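2022-12-02
By Myrtle Zamora

I have spent most of this week with my head in an old desktop tower, and I want to write down how the inside is laid out before I forget. My own notes from June are no use. They say "cables as before", and I have no idea what I meant by before.

The case is a Dell, or at least the board inside it is, with the name printed in white near the chipset heatsink. I had always put off working on it because I thought it would be cramped. It is cramped in one corner and fairly roomy elsewhere. With the tower on its side and the panel off you can reach most things without skinning a knuckle.

The power supply is the part I look for first. Once I know where that is, I can follow the thick bundle of wires along the edge of the board and work out the rest. The drive cage has light blue plastic tabs, and I have learned to leave those alone until the cables near them have been moved out of the way.

The processor socket is the bit that worries me. It has a metal frame with a lever, and the contacts are very fine. Helge Forsberg, who taught me most of what I know about this, once bent a pin with the cuff of his jumper. I roll my sleeves up now.

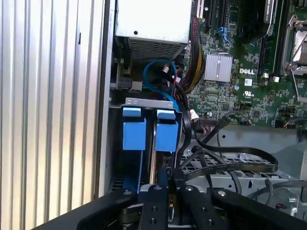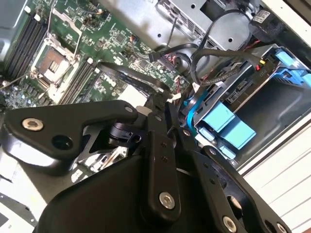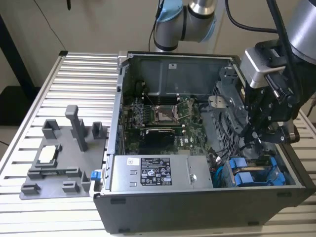 The tower on its side, with the grey tray next to it.

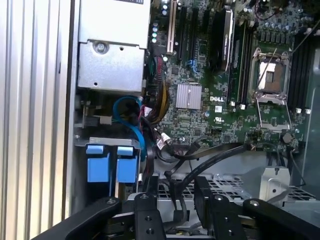 My list for the weekend is short. I want to go over the memory slots with a soft brush, then the heatsink fins, which collect fluff in every computer I have ever opened. I bought a pack of 100 cotton buds from Sfeir for the corners. They shed a bit, so I am keeping them away from the socket and using them on the outside of the case.

After that I need to decide about the drive. I have a 256 GB one in a drawer that would do for what I want, which is storing scanned letters and a few albums. The scans come to 226 GB at the moment, so it would be nearly full from the first day. Helge says to buy a bigger one and stop fiddling. He is probably right, but the one in the drawer is already paid for.

I also want to label the cables. Masking tape goes gummy after a year or two, so I have ordered some paper tags with string from Grema, 20 to a packet. I will write on them in pencil, as I did with the last computer, and those labels can still be read.

If anyone has cleaned the fan on one of these without taking the whole cooler off, please leave a comment and tell me how you got the brush in. I tried on Wednesday with a small paintbrush and could only reach the outer half of the blades.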